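Flonine 80 Camp Table Cover and Kitchen Range
Flasuson Outdoor > Camp Kitchen > Tables and Covers

Item no. 519
In stock. Ships from our warehouse the next working day.

The Flonine 80 is a fitted cover for round folding camp tables. It has an elastic hem and four tie-down tabs, so it stays on when the wind comes up in the afternoon.

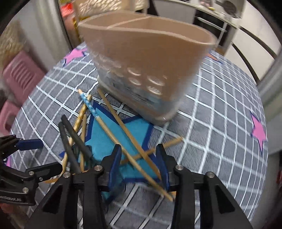
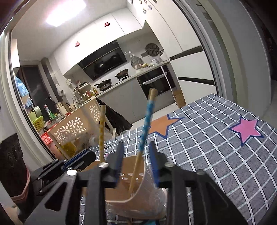 Indoor table settings: a beige utensil caddy over a grey cloth with stars, and a clear cup with a paper sleeve and two straws.

Details

The cover is made from a coated polyester that sheds light rain and wipes down with a damp cloth. It is not waterproof at the seams. If you are expecting a wet weekend, put the table under the tarp or awning as you would normally.

The hem is double stitched and the elastic can be replaced. There is a small opening beside the label where the old elastic comes out and the new piece is threaded through. Spare elastic is sold separately in the repair section.

The tie-down tabs take cord up to 4 mm. Most people run them to the table legs. On sand or loose gravel you can run them out to pegs instead, which also helps to steady a light table.

Size and fit

Fits round tables 80 cm across. It will go on a slightly smaller table but the hem will sit loose. It will not stretch over a larger one. Measure straight across the widest part of the top, including any plastic trim.

The cover fits the Trinimach folding table without adjustment. It also fits the older Sang table, but the centre latch on that model leaves a small bump under the fabric. A cutting board set over the latch gives you a level spot for the stove.

Specifications

Diameter: 80 cm
Drop at side: 14 cm
Packed weight: 138 g
Fabric: coated polyester
Colours: charcoal, olive, sand
Stuff sack: included

Care

Shake out the crumbs before packing. Hand wash in cool water with mild soap and hang in the shade. Do not tumble dry or iron, as heat will lift the coating. Let it dry fully before it goes back in the stuff sack or it will pick up a smell that is hard to get out.

Keep hot pots off the fabric. Use a trivet or a folded tea towel. Burns and melt marks are not covered by the warranty.

Warranty and returns

Stitching and tabs are covered for two years of normal use. Unused covers can be returned within 30 days in the original stuff sack. Return postage is paid by the buyer unless we sent the wrong item.

The olive colour is on back order until August. Orders that include olive will be held and shipped together unless you ask us to split them at checkout.

Also in this range

Trinimach folding table, round
Sang peg and cord set
Flonine replacement elastic
Flonine stuff sack, small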